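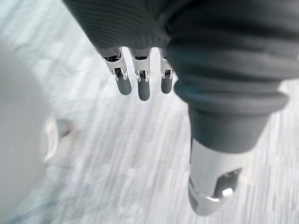

Slide 1: Robotic hand, three fingers and a thumb, over a pale surface.

Benches, taps and shade: what Mostbridge learned from publishing its park data
Notes for Parveen Fakir, Sunday session, main room

Say hello, say where I'm from. Thank Luvasska for the room and the coffee. Ask for hands: who has ever looked up a public tap on a council website? Then who found it? (Wait for the laugh, there's usually a laugh.)

Start with the list. When I joined the parks team, everything we knew about our benches was in one spreadsheet with 500 rows, and one column was headed "cond." with values like OK, ok, fine, F, and "see Barry's book". I love this spreadsheet. I mean it! People had kept it going for years on their own steam, and every row was a place where somebody could sit down.

What we wanted: one open file of benches, taps and shaded spots, free for anyone to use, updated every month. We got the first version out in February. It was ugly and it was public.

Slow down for this next bit, I always rush it.

The first emails we got were corrections. A dad wrote in to say the tap by the skate park had been moved to the other side of the path. A walking group sent back our own file with a new column for "has a back" and "has arms", which matters a great deal if you've got a crook hip and need to push yourself up. We hadn't thought of that column. It's now one of the most used fields in the whole set, and I get a bit giddy every time I see it in somebody's map.

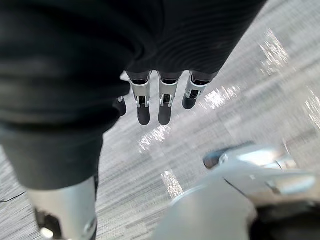 Slide 2: Four fingers in silver metal with black tips, under dark fabric.

How we collect it. Keep this short, they can read the guide at home.

Every bench gets a number, a location, a date last checked, and 8 yes/no fields. We started with free text and dropped it. Free text is lovely to read and awful to sort. There's still a notes box for the strange ones (the bench that faces a hedge, the bench that's half in the neighbouring council).

The checking is done on foot with a phone. A round takes a pair of people a morning if the park's flat. We tried Brisetix for the form because the library already had it, and it works offline, so no more standing on a picnic table looking for signal. Any form tool would do. If someone asks which one to buy, tell them to try whatever they've already got first.

Chu's rule, worth reading out: "If you wouldn't walk to it on the strength of this row, don't tick checked." Chu built the page that shows the date beside every single item, even when the date is embarrassing. I argued against it and I was wrong. People are very forgiving of an old date. They're not forgiving of a dry tap on a 38-degree day with a toddler.

Shade was the hard one. Shade moves! We had a long and quite heated chat about whether a tree counts if it only covers the bench before lunch. Where we landed: record shade at 10 in the morning and again mid-afternoon, leave everything else alone. Gardeners in the audience will have views. Let them have a minute.
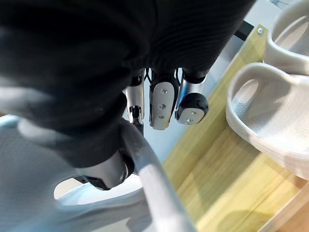

Costs. Somebody always asks, so do it before questions. Staff time is most of it, a few hours a month once the backlog was cleared. Hosting is on the council site we already pay for. The real cost was the first summer, when we fixed five years of missing updates in one go and got very sunburnt.

Things other people have made with the file:
A printed map for the seniors' centre, large type, folds into a shirt pocket.
A running route that passes a tap on every loop.
A Year 6 class project on which parks have nowhere to sit. They brought it to a council meeting. Two new benches are going in by the creek, and the kids picked the colour. Show the green, they'll want to see the green.

If I'm running over, skip the licence part and point to the handout.

Licence: use it, change it, say where it came from. We don't ask people to register. We'd like to hear what they've made but it isn't a condition.

What's next: toilets, opening hours included, and I'm so looking forward to it. Opening hours are held by three different teams and one of them keeps them on a laminated card. Ask if anyone here has done toilets and grab them at the break.

Questions. Repeat each one into the mic for the recording. Handouts are on the table by the door, Chu has the spare clicker.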